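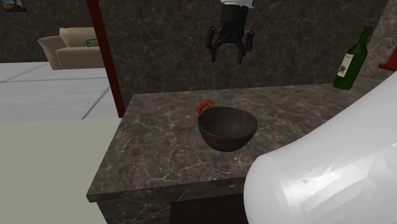
Kitchen Arm Tips, Mostly Learned the Slow Way
June 2, 2020

If you're building a robot arm for your kitchen, do yourself a favor and run everything in simulation first. I skipped that on my first build and spent a month of evenings picking rice out of a drawer slide! These are the things I'd tell a friend starting now.

Start with one bowl. A deep, round one with a wide mouth is easiest, and the fingers can come straight down over the rim. Plates can wait (mine are still waiting).

Go easy on dark things over dark counters. My camera code loves anything bright and gets lost on a black bowl against brown stone. Kyu-ri Shin at our shared workshop tapes a strip of painter's tape along the rim while she's testing, and I've stolen that idea completely.

Put clutter in your practice kitchen. A bare counter makes you feel like a genius for a week, then you try it at home and there's a bottle in the way. Add a wine bottle near the back wall and something small next to the bowl, and see what your planner does.

Watch the elbow, too. I was so busy staring at the fingertips that I forgot how much room the rest of the arm takes up – it sweeps right across the counter on some reaches. Stop the arm at the lowest point of each move and look at it from the side before you let it go any further.

Save your runs with a note on what you changed. I have 1,474 of them in a folder called Zorau and only the recent ones have notes, so the others are pretty much useless to me.

For the real thing, clamp the base with three clamps and check them every time. Wipe the finger pads with dish soap and water, no oil. Keep the stop button on the side where you stand, and keep the stove off while the arm is powered.

Kyung-hwa Sung asked whether I'd trust mine with glass. Not yet! I'm hoping to try a plastic tumbler in August, once I've rewired the wrist.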